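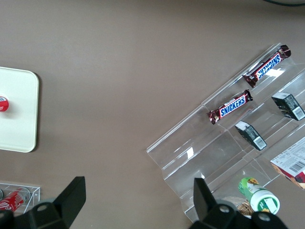 Chapter 2
Small Shops, Small Shelves: Setting Out Goods for Sale

Before you learn a single rule about display, I should like you to think back to the last time you bought something you hadn't meant to buy. It was probably small, and it was probably near the till – a chocolate bar, a packet of mints, a can of something fizzy to drink on the way home. You may have thought very little about it at the time, and that is quite all right, as most of us don't. Somebody, though, had to decide where that bar would sit, which way it would face and what would be put next to it, and in this chapter that somebody is going to be you!

In Chapter 1 we followed the goods from the supplier's van to the stockroom, and we left them there in their cartons. Now we bring them out to the counter. We shall be working with the sort of things every corner shop and station kiosk sells: bars, cans, little boxes and tubes. They are cheap and familiar (most of you will have a few in the kitchen cupboard), and they behave very differently from one another once you try to stand them up. A can will roll if it is laid on its side on a flat top, a wrapped bar slides about, and a small box is an obliging thing that stays more or less where you leave it.

Stepped stands in clear acrylic are a great help with all this. Each tier lifts its row a little above the one in front, so that a bar at the back can still be read by a customer at the front, and the stand itself doesn't hide what is on it. They do show fingermarks, I'm afraid, and dust as well, so keep a soft cloth by you. Trays and open boxes have their uses too, chiefly for cans and for anything that likes to wander.

Facing is the word we use for turning a product so that its name looks towards the customer. It sounds almost too simple to teach. But look at any counter late in the afternoon and you will find one bar with its name upside down, its neighbour the right way up but lying at a slant, and a box or two showing the barcode and nothing else. Putting these right takes a moment, and it is the first job you will be given in most shops.

By the end of the chapter you should be able to choose a stand or tray for a given product, face a mixed display, and draw a simple counter plan. Our practice shop throughout is Ovetti, a kiosk with a counter 100 centimetres wide, and you will meet it again in Chapter 5 when we come to prices.

Before you read on
Clear a table at home and gather 10 small packaged items of different shapes. Set them out as you think a shop would, then make a quick sketch – we shall come back to it in Section 2.2.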